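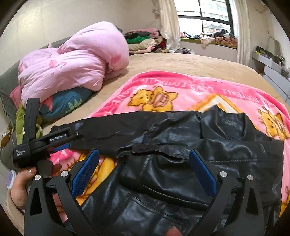
Speaker notes - Folding at Home: Notes from the Lulirari Build
Birkden Shared Workshop, members' evening, 2/4/21

Opening (keep short)

Good evening, and thank you to the Birkden workshop for the use of the room. This talk concerns Lulirari, a home-built arm intended to pick up and fold ordinary clothing. I will cover the hand, the recordings we use to teach it, and the parts of the budget that members have asked to see. Questions are welcome during the talk.

Why garments

Pause here for the first slide. Most hobby arms are shown moving blocks and cups. A block keeps its shape when it is picked up. A garment does not, and the arm must decide where to take hold before it knows what the rest of the cloth will do. The group agreed in June to limit the project to clothing on a bed or a table, and to leave hanging garments for a later stage.

The hand

The arm carries two fingers only. Earlier drawings had three, and the workshop's members were divided on the matter. Two fingers can be matched by a hand-held gripper, so that a person can carry out the task and the recording can be used by the arm with little conversion. Mention that the finger mounts on the arm were printed on the Minico in the back bay, and that the first set cracked at the screw holes. The present set has thicker walls and has held.

Motors are second-hand, supplied by Haddad. Total spent to date is $1412, against an approved limit of $2000. The largest single item was the power supply, at $229. Receipts are in the project folder for any member who wishes to inspect them.

Teaching by hand

Advance to the jacket slide. Leather is the hardest material on our list. It is heavy for its size, it slides on soft bedding, and a crease in it can look very much like an edge. The person holding the gripper learns quickly to go for the collar or the front opening. We would like the arm to learn the same habit.
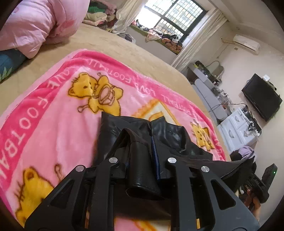

Members who read the draft of these notes sent comments. One asked whether heavy garments should be attempted at all before the arm can manage a tea towel, and suggested that the leather recordings be kept aside until then. The reply to give is that recording and testing run on separate schedules. Recordings are made when clothing and a spare bedroom are available; the arm will be tested on towels first, then shirts, then jackets.

Recording rules

Read these out slowly, as some members will wish to take part.

Change the starting position of the garment between recordings.
Leave the room as it is. The arm will have to work in lived-in rooms.
Keep failed attempts, and mark them as failed in the log.
Stop after 5 recordings and rest the wrist.

Current state of the arm

Be plain on this point. The arm can close on a towel corner and lift it. It cannot yet fold. The elbow joint sags under load, and a stiffer bracket is on order. Until it is fitted, no one is to run the arm with the guard off - this applies to evening sessions as well.

Requests to members

Loan of jackets, coats and thick knitwear, clean and labelled with the owner's name. Help with cable routing at the shoulder. A second bench clamp, if one can be spared.

Close by inviting members to the bench, where the arm will be switched off but may be moved by hand. The sign-up sheet for recording sessions is beside the door.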